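In Praise of the Divided Box

I own too many compartment boxes, and I would like to make the case that you should too. The cheap kind, I mean, see-through, with a hinged lid and a couple of latches and thin little walls inside that turn one tray into a neighborhood. My first came from Oda Strömberg, who was clearing out her sewing room one August and handed it to me with the pins still in it. I was hooked by dinner!

Before that I was a jar person. Jars look wonderful on a shelf, I'll give them that. But try finding one particular screw in a jar. You shake it, you tip it, you pour the whole lot onto a dinner plate and stir it around with your finger, and then you have to get it all back in. I once went through 393 screws and washers that way (I know the number because by then I was annoyed enough to count) looking for the one that holds the handle on my old Mellano coffee grinder. It was in a different jar.

With a divided box you open the lid and look down, and everything you own of that kind is lying there flat, one layer deep. The beads, the fuses, the picture hooks, the spare buttons that come in those tiny bags. My friend Wenceslao Insaurralde keeps fishing flies in his and swears they dry better that way. Eulalia Urrutia has one for earrings and one for cake decorations, and yes, she has mixed them up.

People will tell you the little walls are too bossy. What if your things don't fit the squares? I had this argument with Florian Jacquet over a very long lunch, and he had a point: a grid of identical cells is a miserable thing, made for somebody who owns only one size of object. So get a box with uneven cells. Long ones for pencils and drill bits, small ones for the fiddly stuff, and a middling one for whatever you can't name. That middling one will fill up first. Let it.

My other strong opinion is about color. Clear is fine, but I love the smoky gray ones. You still get a hint of what's inside from across the room, and a mess looks calmer through tinted plastic, the way a street does through sunglasses. 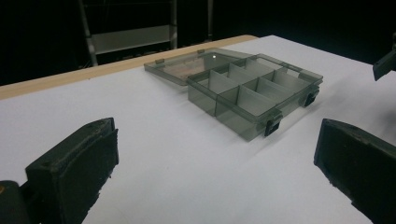 And please, spend some time with the box before you fill it. I mean this! Put it on a table with good light, open it all the way, and leave it there while you bring over the things you think belong in it. Try the buttons in one corner and then in another. Move the batteries. I did mine three times over before I was happy, and it was the nicest evening I'd had in weeks, with the radio on and a pot of tea going cold.

Labels I can take or leave. If you can see the thing, you don't need its name on it, though Nisreen Tarawneh labels hers in two alphabets and they're so handsome that I may yet come around. I've got a roll of tape waiting in the drawer.

Contact | © Livola Home Pages | Back to top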